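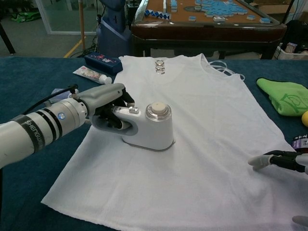 Fehr, Issue 9
Reviewed by Mackenzie Gagnon

Small magazines of criticism tend to die young, so I'll give Fehr credit for reaching a ninth issue with its grudges intact. This one runs 319 pages, 97 of them given over to Angharad Parry on the history of the bad review. She is very good on spite and a little too fond of it.

Mervin Morin's piece on comics lettering is the one I'd press on a friend. He can spend a page on a single balloon and leave you wanting the next balloon. Ginette Bouchard's interview with a translator goes slack in the middle, mostly when the translator is allowed to talk about trains.

The paper is lovely. The binding gave up in July, somewhere in the footnotes — I now own Fehr in two volumes. I'd still renew, though I'd like the type a size larger.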